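The Clearing Test

By the time my sister-in-law called from Kotham, I had already made up my mind about the thing. She had put down 900 dollars toward a machine from Clillano that would clear the supper dishes, and she wanted me to come to the Monday showing and be glad for her.

I went. I have cleared supper dishes for most of my life and nobody ever held a showing.

The job that morning was one piece of fruit and one plate. No gravy, no forks, no child hanging off your leg. The man from Clillano said the lifting was the easy part and the house would come later. I asked how much later. He said they were on version 2 of the hand and looked at his shoes. 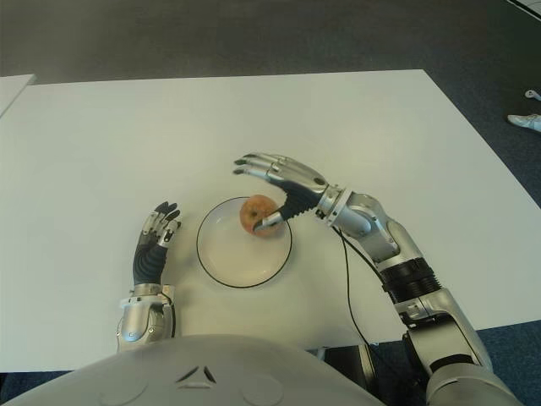 Give it a year, my sister-in-law said, and it would be doing the whole kitchen, and I'd be sorry I laughed. People had talked the same way about dishwashers, she said, and who in Dilville would give hers back?

I hadn't laughed. I told her a dishwasher never asked anyone to believe in it. It sat there and got the plates clean, and you still had to carry them over. Carrying them over was the part she was paying for.

She said I was tired. I said I was, and that I'd been on my feet at Gavalas Market since five, putting out pears. You learn pears with your thumb. Press a ripe one too hard and it goes in the markdown bin by noon. I had done 166 of them before my coffee, and I could have told you which ones wouldn't see Wednesday.

"So it's slow," she said. "You were slow once."

I had been, too. They kept me on the potatoes for 20 days.

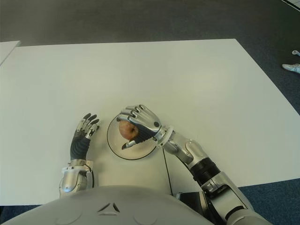 The apple and the dish, Kotham, morning showing.

She leaned in so far that her purse slid down her arm. I held it for her. I was thinking about her sink, and the pan she'd left soaking in it, and which of us would be washing it that night.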